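Search this site
Enter keywords
Go

Slow Season on the Wasten Ferry: A Talk With Dexter Lindgren

Last updated: November

Dexter Lindgren has been selling trips to places most of his clients can't find on a map for long enough that he no longer minds spelling the names for them. His agency, Karau, works out of a former shoe store and books small-group travel to the lake country around Claralitz, mostly for people who have already done the big capitals and want a week with less standing in line.

This year he sent more than 244 travelers there, his highest total yet. Most of them went in the shoulder months. We spoke with him by phone at the end of a workday, while he was still waiting to hear back from a hotel about a room with a bathtub.

"People used to call and ask what there was to do," Lindgren said. "Now they call and ask how crowded it gets. That's the first question. They've been somewhere in July, they didn't like it, and they want to know if this is going to be the same thing."

His answer is that it depends on the week. Claralitz itself fills up from late June until the schools go back. The lakefront hotels raise their rates and the one good bakery sells out by nine in the morning. By the middle of September, he said, the same rooms can be had for much less, and the front desk has time to talk.

He tries to steer first-time visitors toward fall. Not all of them can go then. Teachers make up a good share of his client list, and so do parents with children at home. For them he suggests the far end of the lake, at Entili, where there are fewer rooms but also fewer day visitors, who tend to turn back before they get that far.

"Entili is a village with a church, a boat dock and two places to eat," he said. "If you need more than that, stay in Claralitz and go out for the day. I tell people this on the phone and some of them book Entili anyway, and then I get an email on the second night asking about restaurants."

Getting there

The trip takes patience. There is no direct flight from anywhere in the United States, and the last leg is by train or rental car. Lindgren prefers the train. It takes 90 minutes from the airport city and leaves travelers within walking distance of the ferry landing.

The ferry, run out of the small port of Wasten, is the part of the trip his clients write to him about most. The summer timetable has boats through the early evening. The fall timetable drops the late departures, and anyone who misses the last boat back from the far shore is looking at a long taxi ride.

"I put the last departure on the front page of the itinerary in bold," he said. "I used to put it on page four with the other schedules. We had a couple who sat over dinner and then paid more for the cab than they did for the room. They were nice about it. I moved it to the front page after that."

He also recommends buying ferry passes on arrival. The booking site works, in his words, "most of the time," but the passes bought at the window can be used on any day within the week, and the online ones are tied to a date. With the weather as changeable as it is in fall, he wants people to be able to put a crossing off.

What it costs

Lindgren was reluctant to give a single price for a week, because the airfare swings so much. He was more willing to talk about the ground costs. A double room in a family-run guesthouse at Claralitz in October runs to 70 dollars a night with breakfast. A comparable room in August can be twice that, and the guesthouses often want a full week's stay.

Food is the smaller expense. Lunch is the main meal in most kitchens, and he advises people to eat it that way and have soup or bread and cheese at night. Several guesthouses will pack a lunch if they are asked the evening before.

He is less enthusiastic about rental cars. Parking in the old part of Claralitz is limited to residents, and the public lot is up a steep hill. For anyone who plans to hike on the north shore, though, he concedes that a car saves a lot of waiting at bus stops.

"Rent it for two days in the middle," he said. "Don't rent it at the airport and then pay for it to sit on a hill all week. I say that to everybody. Half of them listen." 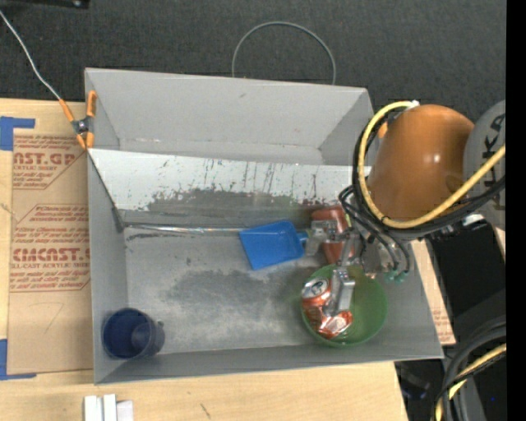 Who it suits

Asked who shouldn't go, Lindgren took a moment. He said he has talked a few people out of it, mainly those who wanted nightlife or warm swimming. The lake is cold even in August. By October the beach kiosks are shuttered and the rowboats have been pulled up for the winter.

He also asks about knees. The streets above the landing are cobbled and steep, and many of the guesthouses have stairs and no elevator. Three of the hotels near the station have lifts, and he keeps rooms on hold at one of them for clients who need it.

Solo travelers do well there, he said, particularly walkers. The lake paths are marked, and the ferry makes it possible to walk one way and ride back. He would like to see more of them, but the single supplement puts some people off, and he has been trying to get two of the guesthouses to drop it outside of high season. One has agreed for next fall. The other is thinking about it.

As for whether the area will stay quiet, he doesn't expect a sudden change. There is talk of a longer summer timetable for the ferry and of a new hotel near the Wasten dock, but he has been hearing about the hotel for years.

"If they build it, I'll book people into it," he said. "I'd still send most of them to the guesthouses. The breakfast is better."

Karau's spring departures are already open, and Lindgren said the early May group has a few places left. The fall list usually opens after New Year's. The hotel with the bathtub called back while we were finishing up, and he asked if he could take it.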